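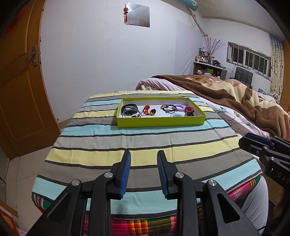
Gilluswood opens its training rooms to visitors once a year, in August, and I drove up from Lirkport to see how far along household machines really are. I run a small cleaning business and keep getting asked when a robot will take over my job.

The building used to be a furniture showroom in Clistaldale, 30 minutes off the highway. Most of it is now split into rooms and benches where people do ordinary chores with hand-held grippers. The recordings are used to teach robot arms the same motions. By the morning I came, they had logged 2,206 chores, and the list was taped up by the coffee machine. Folding, wiping, sorting and putting away made up most of it.

Small things take up more of their time than I expected. A tray of hair ties and little knotted ornaments is a chore of its own. A spiral coil hair tie squashes when you pinch it, and a plain elastic one lies so flat that there isn't much to pinch. Put the tray on a bed with a striped cloth over it and you also have a surface that gives when you press down. I would have guessed that a vacuum or a mop was the hard part of a house. The staff said floors were mostly settled years ago, and that the top of a dresser is where they lose their afternoons.

Visitors could try the grippers. They have two fingers with ridged blue pads on the inside, and you work one in each hand. I moved a few bottle caps and a sock without trouble. A hair tie took me four tries. A girl ahead of me in line did it on her first.

After lunch they showed the arm itself, a model called the Navarrete. It was given a bin of mixed items to sort into 2 boxes. It did the large ones well and slowly. It picked up a comb, put it down, and picked it up again. On the small items they are getting 80 percent right, by their own count, and a person has to fix the rest. It took longer than I would have with one hand.

For shop work the picture is better. A second arm was loading identical parts into a rack and did not miss one while I stood there. The parts came in the same way every time, and no bedroom I have cleaned works like that.

I asked about price and was told there isn't one yet. Nothing is for sale to homes.

Parking is free but the lot is gravel and fills by ten. Wear closed shoes, they turn people away in sandals. The tour runs just under two hours with the hands-on part.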